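Stekport staff swap the packing bench for hand-held grippers

2018-11-19

Sorting small goods used to be a bench job at Stekport. Since January part of the team has worked away from the warehouse, in furnished bedrooms, picking up everyday items with hand-held grippers so that the firm's sorting machines can be taught from the recordings. Hair ties, cables, cords and soft toys are all on the list, as they are the things the machines drop most. 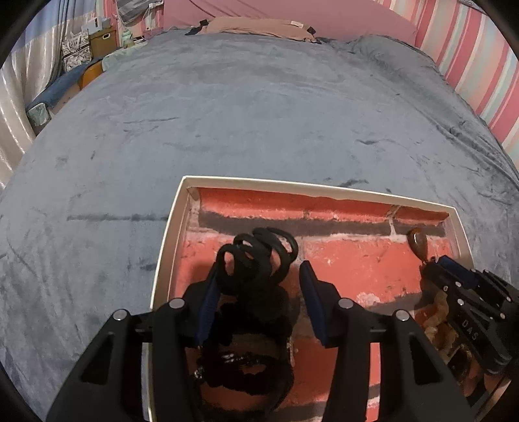 The company says it needs 3,000 usable picks before the new line, known as Uramen, can be switched on. It had 2,699 by the end of last week. Each person works in short turns and then checks the recordings at a desk, a task that did not exist a year ago.

Theresia Koller, who runs the shift, said the change had been mixed. "People miss the chat at the bench," she said. "But their backs are better, and they have a say in how the machine handles things. If a cord gets in a knot, they know how to take hold of it."
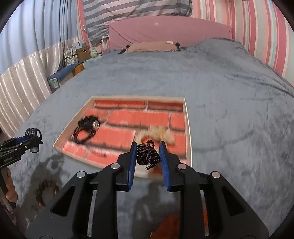
Ten of the bench staff have retrained so far. They keep their old pay grade for now - a point the staff group, Usman, wants changed, arguing that the checking work is skilled and should be paid as such. Talks are due to start again in January.

Stekport employs 293 people and says no jobs will go when Uramen starts. Bench packing will carry on for fragile goods at the Nalto site, where staff can ask to move if the new work does not suit them.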